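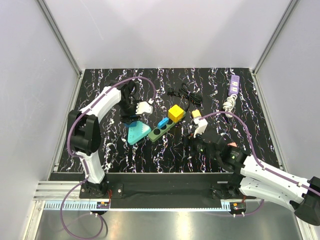

Two arms, one marbled tabletop, and a little cluster of colour in the middle.

Home | Reviews | Comics | Reading Pile | About

I finished Provisby at ten to one on Monday morning, sat there for a bit, then went back to page one and started again. I haven't done that with a comic in years!

If you've not come across it, Provisby is Tipene Treloar's great big brick of a graphic novel, 533 pages in black, cream and one very angry orange. It's set in Dirkeston, a harbour town where the sea went out one night and didn't come back. The ferry Cervantes is stuck upright in the mud with her crew still aboard, still selling tickets, and our heroine (a retired signal keeper called Putitz, who is grumpy and brave and terrible at cards) decides to walk out and find where the water went.

That's more or less the plot. I was expecting a monster by chapter three and there isn't one, there's just more mud, and it's wonderful mud. Treloar draws it differently every time the light changes. The long silent stretch after she loses sight of the town had me holding the book about two inches from my nose, looking for the lighthouse, which does get smaller on every page until it's a single dot of ink. I found it on all of them except one and I'm still looking.

The lettering deserves a mention too. Putitz mutters in tiny cramped capitals and the ferry crew all speak in the same looping joined-up hand, as if they've been together so long they share a voice. I didn't notice until the purser leaves the ship and his words start coming apart.

Niggles? The flashback to 1476 goes on too long, and I got the two bishops muddled up throughout. The binding on mine is already creaking as well, so go gently round the middle.

There's a second book on the way in October and I've put my name down at the shop. Until then I'll be lending this one out, with conditions (no baths, Mum).

Comments

Abimbola Adebisi: The purser! I had to flick back to check I wasn't imagining it. Which page are you missing the lighthouse on?

marrowfat: Bishops are easy, the tall one has the dog.

Abimbola Adebisi: They've both got dogs by the end though.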